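Home About Archive Shopping Lists Contact

What I'm buying for the gripper project (and what I'm putting off)

July 13, 2021

So the money came through! Not a fortune — $816, which is what's left of the small grant after the laptop — but it's enough that I have to sit down and decide things instead of just keeping forty tabs open and sighing at them.

Quick catch-up if you're new. I'm collecting short recordings of everyday pick-and-place work with hand-held grippers, small household stuff on ordinary tables, and by September I want enough of it to train something that can tidy a desk without embarrassing me. Up to now I've done it all with parts I borrowed or printed. Now I get to own things.

The biggest line is finger pads. I know, I know, pads! But they wear out faster than anything else, and a worn pad slides on glossy cardboard in a way that ruins a whole evening of takes. Diltlow sells them in sets of 6 for $40, and I'm getting three sets, so that's $120 gone on what are basically fancy erasers. I did try cutting my own from a sheet of rubber. They were fine on soft things and hopeless on anything with a hard corner, and I don't want to spend another month finding that out in new ways.
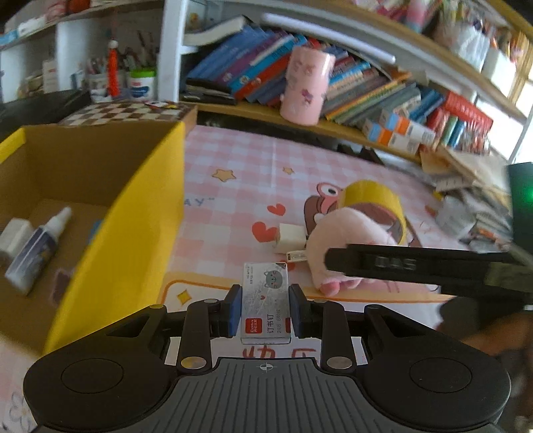 Small boxes are the things I'd budget around, if anyone is planning a setup like this. A stapler refill box, a plush toy and a roll of tape ask for completely different things from the fingers, and the box is the fussy one: squeeze a little crooked and it turns on you. I'd much sooner have good pads and a so-so camera than the other way round. Buying the objects themselves costs next to nothing, by the way. I raid my own shelves and the stationery aisle, and I've put down zero dollars for "props" (ask me again in September).

Next up, spare linkage pins and a second set of finger joints from Stidus, $96 together. Boring, necessary, already in the cart.

Then there's the arm question. Alarcón has a secondhand desktop arm listed at $600, and if you've been doing the math you'll see that takes me to exactly $816 with nothing left for shipping, cables, or the screw I'm definitely going to lose. I went back and forth on it all week. Ilham Pelupessy told me to wait, collect the data by hand first and buy the arm when there's something to run on it, and I grumbled and then moved it to the "later" column. It hurts a bit! But an arm sitting in its box doesn't teach me anything, and hand-held recording only needs me and a free table.

What I'm still unsure about is storage. I'm filling drives faster than I planned, and I keep pricing them and closing the page. If you record long sessions, how much are you keeping? Do you throw out the failed grasps or hang on to them? I've been keeping everything, which feels responsible and is getting expensive.

I'll put up the final list once the pads get here.

3 comments

Themba Nel: Keep the failures. I deleted mine to save space and had to record a whole batch again. Drives are cheaper than your evenings.

clinine_fan: Have you looked at the Clinine pads? Softer than the Diltlow ones, but they pick up lint like crazy, so maybe not if you're doing plush toys.

Ilham Pelupessy: For the record, I said wait until September, I didn't say never. Also please order two packs of screws.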